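Closter abre el plazo de reserva de sus células de montaje de dos brazos para talleres pequeños

Sekville, marzo. Closter ha abierto el plazo de reserva de su célula de montaje ligero de dos brazos, dirigida a talleres que trabajan con piezas pequeñas y series cortas. La empresa ofrecerá el equipo en compra directa o en alquiler con opción a compra, y publicará junto al catálogo una guía de planificación para los clientes que preparan ahora su presupuesto anual.

La primera entrega será de 8 células y se reservará a talleres de Sekville y Ferkberg. El pedido se confirma con un anticipo del 30 % del precio. El resto se abona tras la prueba de aceptación, que se hace en las instalaciones del comprador y con sus propias piezas.

La guía recomienda que el presupuesto separe el equipo base de los gastos que suelen aparecer después: dedos de repuesto, almohadillas de espuma, superficies de trabajo, cableado y horas de formación. Según Closter, muchas solicitudes de oferta llegan con una sola cifra para todo el proyecto, y eso obliga a rehacer los números cuando el taller pide cambios en la pinza.

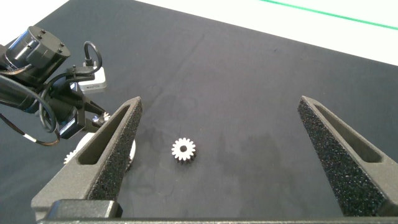
El modelo de alquiler tiene una duración mínima de seis meses e incluye el mantenimiento preventivo y la sustitución de las piezas de desgaste. Las almohadillas de los dedos se consideran consumibles y figuran en una línea aparte de la factura. El cliente puede pasar a la compra en cualquier momento del contrato, y las cuotas pagadas se descuentan del precio final según la tabla incluida en la oferta.

Antes de firmar, Closter pide a cada taller una muestra de las piezas que quiere manipular, con sus planos y tolerancias. En el caso de los engranajes conviene enviar todos los tamaños previstos, también los que se usen poco, para que la apertura de la pinza y la forma de los dedos queden definidas desde el principio. Los cambios solicitados después de la aceptación se presupuestan por separado.

El programa se preparó con Dela Peña, empresa de integración de Ferkberg que se ocupará de la instalación y de la puesta en marcha. Sus técnicos visitarán cada taller para comprobar la mesa, la toma eléctrica, el paso de los cables y el espacio libre para ambos brazos. El informe de la visita se entrega al cliente aunque este decida no seguir adelante con el pedido.

La formación inicial está incluida en los dos modelos de contratación. Cubre el arranque y la parada, el cambio de dedos, la limpieza y la modificación de secuencias sencillas. Las plazas adicionales se pueden contratar al hacer la reserva o más adelante, a la tarifa vigente en ese momento.

Closter ha recibido más de 60 consultas desde que anunció el programa. Las solicitudes se atenderán por orden de llegada, una vez completada la documentación. Las ofertas mantienen su precio durante 30 días.

Los talleres interesados pueden pedir la guía y el formulario de reserva en la oficina comercial de Closter en Sekville o a través de Dela Peña en Ferkberg.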